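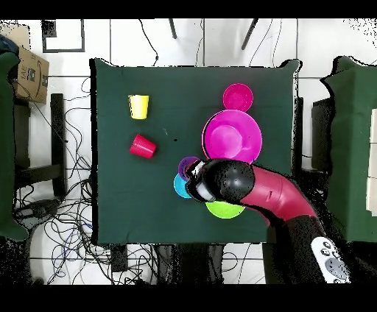

The Planner That Says It Is Sure

Tuesday, March 17, 2020

The sales deck for Zunance has a slide with a single number on it: 762. That is how many tabletop tasks the software is supposed to handle without anyone writing new code for them. Put the bowl on the plate. Stack the small one in the big one. Stand the cup up. The slide doesn't say how many of those tasks are the same task with a different color of bowl, and when I asked, the answer took three emails and was still not a number.

I have been writing about robot software long enough to distrust any count of tasks. A task is whatever the person counting wants it to be. So in February I spent several days at Wusaleck, the lab where Zunance is being tested on ordinary arms with ordinary plastic dishes, and asked to see the logs instead of the demo reel.

The logs are long. Every attempt writes a record from each of the three layers of the system: perception, which decides what is on the table and where; the planner, which decides what to do about it; and the controller, which moves the arm. Each layer also reports how confident it is, on a scale from zero to one. I asked for an export and got 4000 attempts in a spreadsheet, with a note from the engineers asking me not to read too much into the early ones.

I read them anyway. The column that bothered me most was planner confidence. It almost never drops. The planner takes whatever perception hands it as settled fact, builds a neat sequence of moves and stamps it with a high score. If perception has merged two nested bowls into one object, the planner is very sure about what to do with an object that doesn't exist.

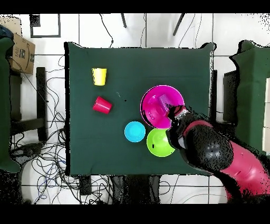
Overlap is where this hurts. Dishes set well apart on a plain cloth are a solved problem, or close enough that I won't argue. Push them together so that one rim hides another and the perception layer has to guess at the rest of the shape. Then the arm comes in to do its work and covers up more of the table, at exactly the moment when the software would most like a clear look. Zunance deals with this by remembering. It takes its best view before the arm moves and assumes the world holds still until the gripper closes.

Plastic bowls don't hold still. They weigh next to nothing, and a finger that brushes a rim on the way down can shift the whole group. The remembered positions are then wrong, and the controller goes on following them. The engineers know this. They have a setting that makes the system look again halfway through the reach, and it is off by default because it slows everything down. I was told that customers care about speed. I would like to meet the customer who prefers a fast miss.
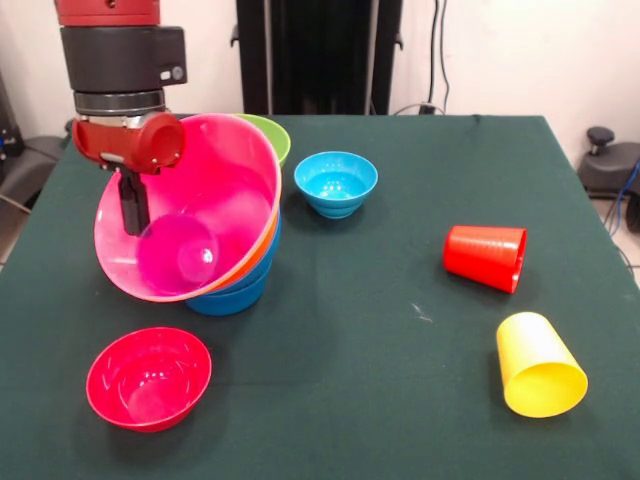

A gripper finger inside a pink bowl that already holds a smaller one, with more bowls stacked below.

Stacks are worse again. To take the inner bowl and leave the outer one, the software needs to know where one wall ends and the next begins, and with similar colors that line can be a few pixels wide. Eide, the simulator used to train the perception layer, draws those edges crisp and clean. It has glare, but a polite kind of glare. Real glossy plastic under ceiling lights puts a white streak wherever it likes, and an edge detector is happy to believe in a streak.

Vollmont, which sells the controller, takes the view that better force sensing will cover for most of this. If the finger touches something it didn't expect, the arm stops, and stopping is safe. Fair enough. But a stop gets logged as "paused," and a paused attempt that is restarted by hand and then finishes gets logged as a success. Of the attempts I was given, 1881 carried at least one pause. I couldn't find that figure in any of the material Wusaleck shows to visitors.

To be fair to the people there, the tooling around the system is good, better than most I have used. You can scrub back through an attempt and see what each layer believed at every step, drawn over the camera view. I picked 20 failures and went through them that way, and in nearly every one the fault was plain within a minute: a wrong outline, early on, that no later layer questioned. A team with tools like that can find its problems. Whether it gets the time to fix them depends on how hard the sales side leans on that slide.

The fix I'd want first is dull. Let the planner see perception's doubt and pass it along, so that a shaky outline produces a shaky plan and the arm goes back for another look. A version of this exists on a branch. It had not been merged when I left, and the release notes for the next version don't mention it. They do mention more tasks.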